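Prüfliste Schreibarbeitsplatz, Standort Nivard, Raum 354
Stand: 27.10.26

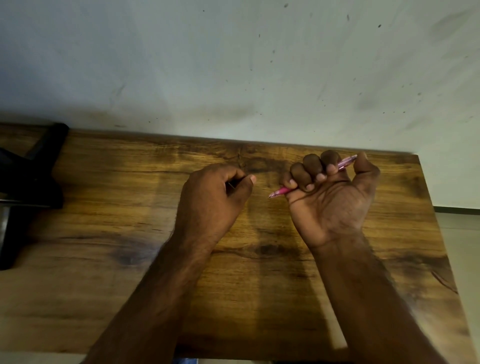
Schreibtisch mit Holzmaserung vor heller Wand, rosa Stift in der rechten Hand.

Geprüft durch: Jinfeng Jiang
Gegengezeichnet: Yao-tsung Chuang
Inventar-Nr. Tisch: 508
Bewertung: i. O. / Mangel / n. g. (nicht geprüft)

1. Tischplatte

1.1 Oberfläche splitterfrei: i. O.
Kommentar: Handprobe längs und quer zur Maserung. Dunkler ovaler Ast in Plattenmitte ohne fühlbare Kante.

1.2 Risse: Mangel, gering
Kommentar: Rechts gebogene dunkle Linie in der Maserung. Bei Sichtprüfung nicht eindeutig als Riss oder Astkontur zu bestimmen. Mit Fühlerlehre nachprüfen, Ergebnis hier nachtragen.

1.3 Kanten gebrochen oder gerundet: i. O.

1.4 Standfestigkeit: i. O.
Kommentar: Kippprobe an der Vorderkante, kein Wackeln. Stellfüße zuletzt im Februar nachgezogen.

2. Licht

2.1 Beleuchtungsstärke auf der Schreibfläche: n. g.
Kommentar: Messgerät zur Kalibrierung bei Yaman.

2.2 Blendung, Reflexe: Mangel, gering
Kommentar: Heller Lichtstreifen schräg über die Platte, auf der rechten Seite neben dem Unterarm. Ausrichtung der Leuchte ändern, danach erneut beurteilen.

2.3 Wandfläche hinter dem Tisch hell: i. O.

3. Schreibgerät

3.1 Gehäuse ohne Sprünge: i. O.
Kommentar: Stift rosa, durchscheinend, Spitze metallisch.

3.2 Clip fest, ohne Grat: i. O.

3.3 Spitze sitzt fest: i. O.
Kommentar: Leichter Zug und Druck, kein Spiel.

4. Haltung und Handhabung

4.1 Unterarme können auf der Platte aufliegen: i. O.

4.2 Griff ohne Verkrampfung: Mangel, gering
Kommentar: Finger der rechten Hand eng um den Schaft geschlossen, Handgelenk zurückgebogen. Bei längerer Schreibarbeit ungünstig. Unterweisung nach Merkblatt Ganano, Abschnitt 3.

Offene Punkte: 1.2, 2.1, 2.2, 4.2
Zuständig für 1.2 und 2.2: Werkstatt Zement
Zuständig für 2.1 und 4.2: Jiang
Tisch bleibt in Benutzung.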